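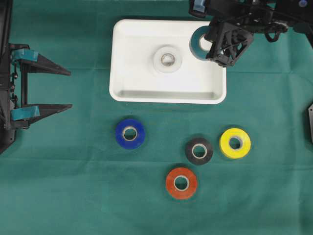

Jasell open day, anyone else go?

tessier_b
Went to the Flalgate site on Tuesday. Two arms, a green cloth, a white tray and some rolls of tape. The pitch was sorting. I stood there for 30 minutes and I'm still not sold. My nephew could clear that table before the arm makes up its mind.

olesia_s
Bit harsh. Soft grip on a round thing is hard, and they never said it was fast.

tessier_b
They said "ready for the warehouse" — it's on the flyer. Ours handles 3382 lines and none of them sit still on a cloth. 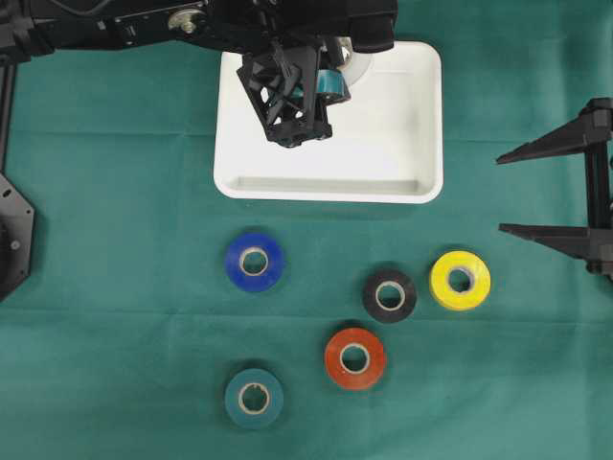 And I asked Stan at the desk who was driving it. Got a long answer with no yes or no in it.

gowda40
I asked the same thing and was told "a mix." Would like to see it with boxes.

olesia_s
They're doing boxes in May, in Tonbridge.

tessier_b
Fine, I'll go. Not paying for parking again though.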